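Skarnar Pick Planner: Frequently Asked Questions

What does the planner take as input?
One depth image and one color image per cycle, plus the current joint state. Both images must be registered to the arm base before they reach the planner.

How many grasp candidates are scored?
The default is 50. Raising max_candidates above 2000 is accepted by the parser but will exceed the cycle timeout on most machines.

Why does the planner reject every grasp near a wall?
The finger model is inflated by 6 mm on all sides. Lower wall_margin if your bin walls are rigid and clamped. Do not set it to zero.

Can I run without the Perkden driver?
Yes. Any driver that publishes joint state on port 1386 will work. Gripper width must be in meters.

Are clear items supported?
Partly. Depth returns on clear plastic are often missing, so the segmenter falls back to color edges. Expect merged masks where a clear item touches another one.

How should I set up two bins?
Place them end to end with a shared boundary and clamp both sides. Define each bin as its own region in cell.yaml. Mixed items can lie anywhere on the bin floor, including against the rear wall.
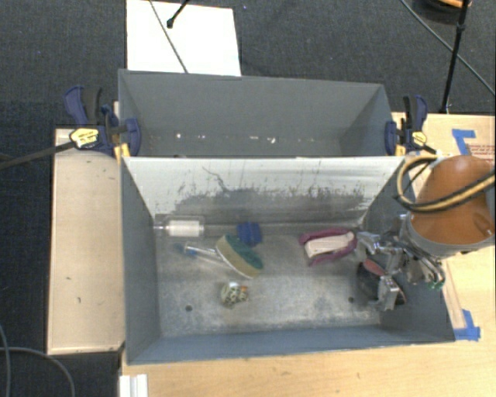

Why does the bin floor show up as an object?
Scuffs and bright reflections on gray bins can pass the color threshold. Record a new background with the bin empty, then restart the segmenter.

Where do I report a bug?
Use the Wernville tracker. Attach the cycle log and your cell.yaml.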